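Fórum Erkau > Projetos de alunos > Simulação
Tópico: Colisão fantasma ao planejar alcance na bancada (disciplina de manipulação, etapa 2)

steltav_lucas
Pessoal, estou travado na etapa 2 da disciplina. Tarefa: planejar o alcance até um objeto da bancada e voltar à pose inicial. O planejador devolve "start state in collision" em boa parte das sementes. Rodei 1.423 episódios no fim de semana e 588 foram descartados antes do primeiro movimento. Passo de física de 2 ms, malhas de colisão padrão do pacote Iltavura, sem alteração.
Já tentei reduzir o padding do braço. Melhora um pouco, não resolve.

mtk_ferraz
Qual malha acusa o contato? Sem o par de corpos no log ninguém consegue ajudar. Cola a saída aqui.

steltav_lucas
O log só lista "cabinet_group" contra "link_6". O grupo inclui tudo que é armário, de cima e de baixo, então não sei qual peça é. Segue um render de um episódio do mesmo lote.
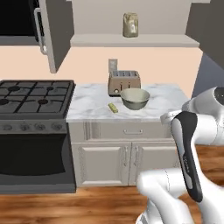

O agrupamento das malhas é o primeiro suspeito, na minha opinião. No pacote Iltavura o casco convexo é gerado por grupo, e um grupo que junta módulo inferior e superior vira um bloco só, que engole o vão da bancada inteiro. Além disso, a porta cinza do armário de cima está aberta para dentro do ambiente, ao lado do que parece ser o micro-ondas, e isso empurra o casco ainda mais para a frente. Se a randomização abre portas por semente, o volume muda de um episódio para outro, o que combina com a falha ser intermitente.
Alguém já separou os grupos sem quebrar os nomes que o avaliador usa?

mtk_ferraz
Discordo em parte. Casco convexo por grupo daria falha em quase todas as sementes, com porta aberta ou fechada. Você tem 588 em 1.423, menos da metade. Eu olharia primeiro a amostragem da pose da base. Se a base cai perto demais do armário inferior, o punho já nasce dentro da margem.

atallah_r
A margem padrão mudou em julho. Quem clonou o repositório antes disso está com o valor antigo. Verifica o arquivo de configuração antes de mexer em malha.

steltav_lucas
Clonei em agosto, a margem é a nova. Quanto à base: fixei a pose e repeti 900 episódios só com as portas randomizadas. A falha continua, em proporção parecida.

mtk_ferraz
Ok, isso enfraquece a hipótese da base. Não elimina, porque a pose que você fixou pode já estar no limite. Repete com a base recuada e publica os dois resultados.

nina.v
No meu grupo resolvemos com decomposição convexa por peça. O carregamento da cena ficou mais lento, mas o planejador parou de reclamar. Mantivemos "cabinet_group" como nó pai vazio e o avaliador aceitou.

atallah_r
Aceitou no teste local ou no servidor? O servidor compara a árvore de corpos.

nina.v
Local. No servidor só submeto no sábado.

Ghada Bitar (monitoria)
Três observações.
1. O servidor compara nomes de nós, não geometria. Nó pai vazio passa, desde que os filhos mantenham o prefixo do grupo.
2. Reduzir o padding do braço abaixo do valor da configuração desconta ponto. Lucas, reverta isso antes de submeter.
3. Estado inicial em colisão não pode ser descartado em silêncio. O relatório pede a taxa de descarte e a causa. Semente descartada conta no denominador.

mtk_ferraz
O item 3 não está no enunciado. O texto fala em "episódios válidos".

Ghada Bitar (monitoria)
Está no anexo, seção de métricas. Válido quer dizer cena carregada sem erro. Falha de planejamento é resultado.

mtk_ferraz
Então o enunciado e o anexo usam o termo com sentidos diferentes. Sugiro corrigir.

steltav_lucas
Reverti o padding e separei as malhas como a nina.v descreveu. Rodando agora com a base recuada e com a original. Posto as duas taxas quando terminar.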